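Rudcombe Tabletop Set — README

Maintained by Yuzuki Sakamoto and Rin Ikeda. Questions about the object list go to Riku Chiba. Last revised in July.

What is in this set

Rudcombe is a collection of short recordings of people handling ordinary things on a table: cups, bottles, phones, small boxes, paper. There are 515 recordings in the release. Of these, 400 are in the main folder and the rest are in the extra folder, mostly repeats of the same activities by a second person. Each recording comes with a plain text note giving the activity, the objects used and the starting layout.

The activities are small ones. Stand a cup up. Move a bottle from one corner to another. Clear the near half of the table. Put the trash in the wastebasket. We kept the wording of the notes short and left in the odd phrasing people used, so "tip up the cup" and "stand the cup" mean the same thing.

The room

All recordings were made in one room at the Clusside building. It has white walls and a white ceiling with long fluorescent tubes, and the light is bright and fairly flat. The tubes were on for every recording, morning or evening. More than one person was usually in the room, so expect people and voices in the background.

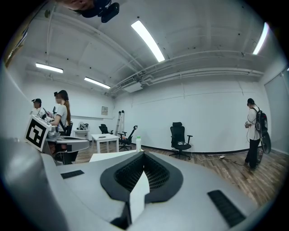 Ceiling tubes and air-conditioning unit, Clusside room.

The air conditioning was left running on warm days. It can be heard as a low hum in the audio, and light things such as tissue and thin paper sometimes shift a little on their own. The notes say "fan on" where Kanako Kaneko, who ran most of the sessions, wrote it down. She started doing this partway through, so a missing "fan on" tells you nothing.

The table

The main table is large and white. Left and right in the notes are always from the point of view of the person doing the activity. "Near" is the edge they stand at and "far" is the other side. We considered a grid for positions and dropped it, and the notes use corners, edges and the middle instead. There is also a smaller white table by the wall. It was used for parking objects between activities and isn't part of any layout.

Objects

cup — plastic, translucent, ribbed. Several of the same kind. Replaced when cracked.
bottle — clear plastic. The water level was not recorded.
phone — screen off unless the note says otherwise.
box — small, cardboard, empty.
cloth — cotton, plain, folded in quarters to start.
wastebasket — small, round, beige. On the floor.

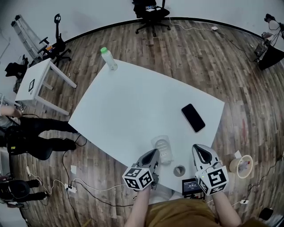 Starting layouts for the cup activities vary more than the rest. We wanted cups upright, upside down and on their sides, at different distances from the edge. A cup lying on its side close to the near edge, with a phone face up to the right and a bottle over by the far left corner, is the sort of spread to expect. Cups on their sides roll, so the position in the note can be off by a hand's width by the time the activity starts. The wastebasket was not emptied between activities and the amount of trash in it changes through the set.

Known problems

— In 90 recordings the note gives the objects but not the layout. They are marked "layout missing" in the index.
— "Bottle" and "water" are both used for the bottle. Colton Gauthier merged these in the index but not in the notes.
— White paper on the white table is hard to make out. If your work depends on paper, check by eye first.
— Things dropped on the floor were sometimes left there until the end of a session.

Files

index.csv has one line per recording: name, activity, objects, folder, remarks. The notes folder has the text notes, named to match. Layout words are listed in layouts.txt with a short definition for each.

An earlier version, called Morris, used different object names and a different table. Don't mix the two without renaming first.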